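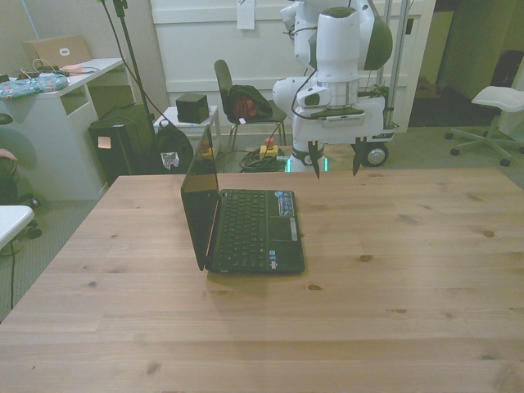
Woluva School District to Open Three Supervised Walking Routes in September

WOLUVA - Aug 21, 2023 - The Woluva School District will open three supervised walking routes to Neves Elementary School when classes resume in September. The routes will serve up to 510 students who live too close to the school to qualify for district bus service.

Each route will be staffed by paid crossing guards and route leaders on every school day, both before and after classes. The district has hired 32 people for these positions. All of them have passed a state background check and will complete two days of training in first aid and traffic safety before the start of the term.

"Families on the east side have asked for a safe way across Rerkier Avenue for several years," said Celeste Sequeira, Director of Student Transportation. "We looked at adding a bus, and we could not find the drivers. Walking routes were something we could put in place in time for this school year."

The longest of the routes begins at Vitden Park and follows Rerkier Avenue to the school's north entrance. The city has repainted the crosswalks along the avenue and will lower the speed limit there during arrival and dismissal times.

Participation is free, but registration is required. Parents and guardians may register online through the district's family portal or in person at the school office. Students in kindergarten and first grade must be met by an adult at their stop in the afternoon.

Existing bus routes and eligibility rules will not change. On days when school is delayed or closed because of weather, the walking routes will follow the same schedule changes as district buses - families will be notified by text message and phone.

Media Contact:
Office of Student Transportation
Woluva School District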